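Sheet Pan Gnocchi for People Who Get Home Late

So I skipped posting for most of April. Work ate me, then a cold ate me, and in between I was living on crackers over the sink. What pulled me out was sheet pan gnocchi, which I've now made so many times that my neighbor Rostam Moradi can smell it through the wall and texts me a single question mark.

A few of you asked for the steps, so let's do it. You need one pan, one bowl if you're fancy (I'm not), and no boiling water at all. You put the gnocchi on the pan straight from the package. I didn't believe it either until I tried it!

What you need:

One package of shelf-stable gnocchi, the vacuum-sealed kind from the pasta aisle
One pint of cherry tomatoes
One red onion, cut in fat wedges
2 Italian sausages, casings off
Olive oil, more than you think
Salt, pepper, dried oregano
4 cloves of garlic, whole and still in their skins
A ball of fresh mozzarella
Basil if you have it

I buy my gnocchi at Jalali, the little grocery on Rondurby Street, mostly because they're open at nine at night when I finally remember that I need dinner. The store brand at your regular place will be fine. Frozen works too but it gets a little softer, and you'll want to give it a few extra minutes.
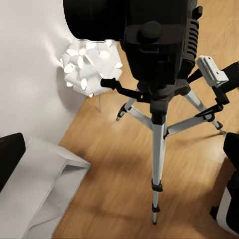
Turn the oven to 425 and put the empty pan in while it heats. I know, I know, one more thing to remember. But a hot pan gives you those crispy golden bottoms, and the one time I forgot, I had to pry dinner off with a spatula and some language.

While that's going, dump the gnocchi, tomatoes and onion in a bowl with a good three tablespoons of oil, a teaspoon of salt, the oregano and a lot of pepper. Break up any gnocchi that are stuck together. Toss it all with your hands. If you're skipping the bowl, you can do this on the hot pan with two spoons, but watch your wrists — ask me about the mark on my left one.

Pull the pan out, tip everything on, and spread it into one layer. Really one layer. If it's piled up, it steams and you get gummy dumplings. My pan is an old Gadis half sheet and one package fits with room to spare. For a double batch, use a second pan.

Pinch the sausage into pieces the size of a big grape and tuck them into the gaps. Drop the garlic in the corners. Slide it in the oven and set a timer for 13 minutes.

When it goes off, shake the pan and flip whatever will flip. Don't stress about getting every piece. Put it back for another 10 minutes, or until the tomatoes have burst and the sausage is brown and cooked all the way through. My oven runs cool so I usually give it a bit more. Cut a piece of sausage open if you're not sure.

Now tear the mozzarella over the top and give it 2 more minutes, just until it slumps. Squeeze the garlic out of its skins (let it cool a second!) and mash it into the tomato juice on the pan. That's your sauce. Basil goes on last.
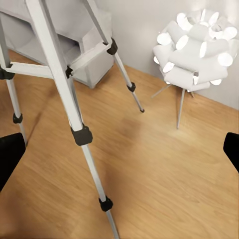
Tripod legs, with black clamps at the joints.

It feeds two hungry people or one of me plus lunch. Leftovers keep three days in the fridge. Microwaving turns them chewy, so reheat in a skillet with a spoonful of oil, or in a toaster oven at 300 if you've got time to wait. I don't, so it's the skillet.

Some swaps I've tried: a can of chickpeas instead of sausage (good, dry them well first), broccoli (good, goes in at the flip), zucchini (watery, never again). Rostam puts Zekell chili crisp on his and won't hear a word against it. I tried it on the leftovers and finished the jar by Sunday lunch standards, meaning straight from the spoon.

Next up is the lemony white bean thing I keep promising, as soon as I remember to buy lemons.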